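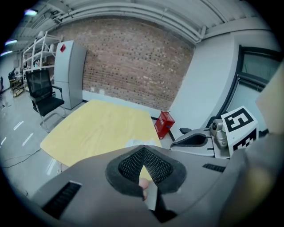

Figure 1. Refrigerator, office chair and table in the Standgate break room, original layout.

Access to the Refrigerator in a Shared Break Room: A Layout Study

Idun Wikström, Khairul Hidayat, Izzati Sinaga
Project advisor: Masanobu Kaneko
Letden College, Facilities and Interior Planning
Submitted 1 Mar 2018

Summary

The break room on the ground floor of the Standgate building is used for eating, for short meetings and for single-person desk work. Users had reported that the refrigerator was hard to get to when the table was occupied. We recorded how the refrigerator was used, drew the clearances at full size on the floor, and compared the original layout with two others. The layout we recommend moves the chair to the window side and turns the table. It does not require new furniture. One part of the problem, the storage of loose items on the floor, was not solved by any of the layouts.

1. Background

The room was fitted out as an office and was given to general use later. The furniture was not bought as a set. The table has a light wooden top and was moved down from the drawing studio. The chair is a mesh-back office chair with armrests and a cantilever base, a type intended for meeting rooms. The refrigerator is a tall two-door model, one door over the other, and it stands in the corner where the brick wall begins.

The brick wall and the window limit what can be done. The brick cannot be drilled under the building rules, so wall shelves and fold-down tables were ruled out before the project started. The plastered wall on the window side curves inward, and a straight-backed item placed against it leaves a wedge of floor behind it that collects dust and is hard to sweep.

The request for the study came from Rohani Latuheru in the building office. The request was limited to the position of the furniture. Lighting, noise and the cleaning schedule were left out.

2. Method

2.1 Recording of use

A contact switch was taped to each refrigerator door and connected to a logger. The logger ran for 3,473 minutes in total, during building hours only. It stored the time of each opening and the time the door stayed open. It could not tell us who opened the door or why.

The logger was supported by direct observation. Two of us sat in the hallway with a view through the open door and filled in a sheet for each visit to the refrigerator. The sheet had a box for whether the chair had to be moved, whether a seated person had to stand up or lean, and whether the visitor put something down on the table before opening a door. We stopped at 50 visits.

2.2 Floor templates

Door swing was measured with a template cut from corrugated cardboard. The template has the radius of the upper door plus the depth of an adult standing in front of it with both elbows bent. It was laid on the floor in front of the refrigerator and the edge was marked with masking tape. A second template was cut for the chair: the outline of the seat and base, extended backward by the distance a person pushes the chair when getting up.

Where the two taped areas overlap, a person at the refrigerator and a person in the chair are in each other's way. The overlap was used as the main measure for each layout.

2.3 Questionnaire

A one-page questionnaire was left in the building office. It asked how often the person used the room, at what time of day, and for what. It also had a floor plan on which respondents could draw where they would put the table. We got 16 completed forms. Several had no drawing.

3. Results for the original layout

In 26 of the observed visits the chair had to be moved before a door could be opened fully. The chair was usually pulled back by one armrest, and in most of these visits it was not put back. It then stood partly across the path to the window side until the next person moved it again.

The cantilever base adds to this. It has no wheels, and on this floor it drags. Visitors who were carrying a plate or a cup tended to open the door only as far as the chair allowed and reach in around its edge. The logger shows the same thing indirectly: openings made while somebody was seated lasted longer than openings made when the chair was free.

The lower door caused fewer difficulties than the upper one, but it was also opened less. We do not have enough data on the lower door to say more.

The table was used as a set-down surface in nearly all visits where the visitor was carrying something. The corner nearest the refrigerator was preferred. This matters for the choice of layout, as a table that is moved too far from the refrigerator stops serving this purpose.

4. Layouts tested

Layout A. Table unchanged, chair moved to the window side. The overlap between the two templates is removed. The seated person faces away from the window and works in daylight. The drawback is the passage between the table and the curved wall, which becomes narrow when the chair is pushed back.

Layout B. Table turned so that its long side runs parallel to the brick wall, chair on the window side. There is no overlap, and the passage stays open. The near corner of the table is still within reach of a person standing at the refrigerator. The table has to be kept clear of the baseboard — the top reaches farther out than the legs, and on our first attempt it rubbed against the brick.

Each layout was taped out first and then set up with the real furniture for a trial period. We did not repeat the full count of visits for the new layouts. The time left in the project allowed only spot checks.

A third layout with the refrigerator moved to the other end of the brick wall was drawn but not tried. The building office did not want the outlet moved.

5. Discussion

The original fault is simple: the chair and the open refrigerator door need the same piece of floor. Either layout corrects it. The difference between A and B is in the passage along the window side, where B is better, and in the distance from table to refrigerator, where A is slightly better. Most respondents who drew on the plan had turned the table in the same direction as in B.

Floor storage is a separate matter. Small boxes and bags are put down by the wall next to the table, where they are out of the way of the refrigerator but in the way of the broom. Turning the table moves this spot without removing it. A low shelf unit that stands free of the wall would be one way to deal with it. We looked at a unit from Manurung, but its depth would take back most of the passage gained in Layout B.

The observation method has a clear weakness. People who could see us in the hallway may have been more careful than usual. The logger data covers periods without an observer and does not suggest a large difference, but it records only doors.

6. Recommendation

Layout B should be adopted. The table position should be marked with small floor dots under the legs so that it can be restored after cleaning. Felt strips should be fitted to the runners of the chair base.

The building office plans to review the room in September. The same observation sheet could be used then, and we suggest that the count be made with Layout B in place for the whole period.

Appendix A: observation sheet
Appendix B: questionnaire and floor plan
Appendix C: logger wiring and settings
The cardboard templates are kept in the model store at Brandumthorpe, top rack, labeled with the project name.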